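Vudivwood Laundry Room and Folding Tables
Photo gallery

Home | Building | Gallery | Contact

The laundry and folding area at Vudivwood reopened in July after new surfaces went in. The work took 20 days from the time the old counters came out. This page collects pictures from the building along with notes on how the tables are used, where things are kept, and what we would like people to do with clothes left behind. Text by Ardalan Jalali.

The tables

We looked at plain white and plain gray first. Both showed lint and every drop of detergent. The black pattern with white veins was the third sample from Joltia, and it was the one most residents picked when the samples were left out by the mailboxes. There are touches of purple and orange in the veins that did not show much on the small sample. Light socks are easy to spot on it. Black socks are not, so check before you leave.

Please don't drag bins across the tops. Lift them. The old counters were scratched through in places from years of dragging, and the walls have already picked up a few marks.

Folding

Most people work from one bin and build a stack at the back of the table, out of the way, with the middle kept open for whatever is being folded. Large dark things take the most room. It helps to lay them out flat and pull the loose parts in before making the first fold, or the creases end up inside and you have to start over.

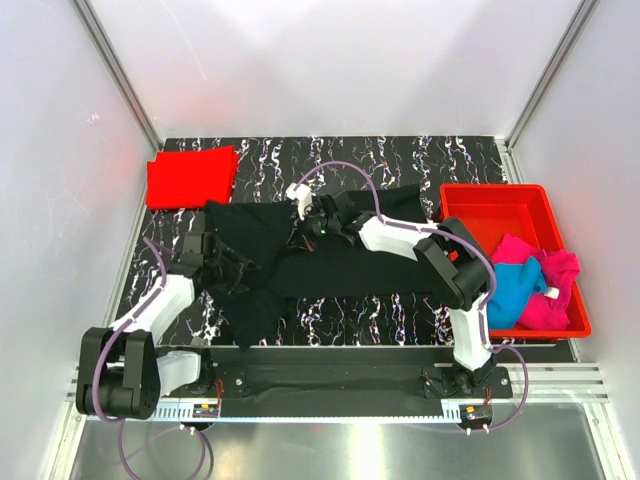 Smaller items go faster if they are left for the end. Shirts and towels first, then anything that needs matching. If you are sharing a table, keep your stack on your own side and leave the other half clear. Two people can work at one table without much trouble as long as the bins stay at the ends.

Stacks should go home with you. We have had folded clothes sit out overnight and get mixed in with someone else's load the next morning – it took most of a week to sort out one set of sheets.

Bins

The shared bins came from Edet, 25 to the order. Colors were whatever they had, and the color does not mean anything. Take any bin that is free. Bring it back when you are done, even if you only went up one floor. Last winter we were down to nine before a notice in the elevator brought most of them back.

Bins are for clean clothes only. Muddy boots, pet bedding and recycling have all turned up in them, and they are hard to clean around the rim. If one is cracked, leave it by the door with a piece of tape on it and it will be replaced.

Lost and found

Anything left on a table at closing time goes on the shelf over the sink. It stays there for a month. After that it goes to the clothing exchange at Ustanura, which took 100 pieces from us last year, mostly single towels and children's things. If you are missing something, look on the shelf first and then write to the building address. A size and a color are enough.

Hours and costs

The room is open from 6 a.m. to 10 p.m. The last wash should be started by 8:30 p.m. so there is time to dry and fold. Machine prices have not changed. The new tops cost $600 and were paid for out of the building fund, with nothing added to the rent.

More pictures will be added when the shelves on the other side of the room are finished. If you have one you would like on this page, send it to the building address with your name, or say if you would like the name left off.

Back to Gallery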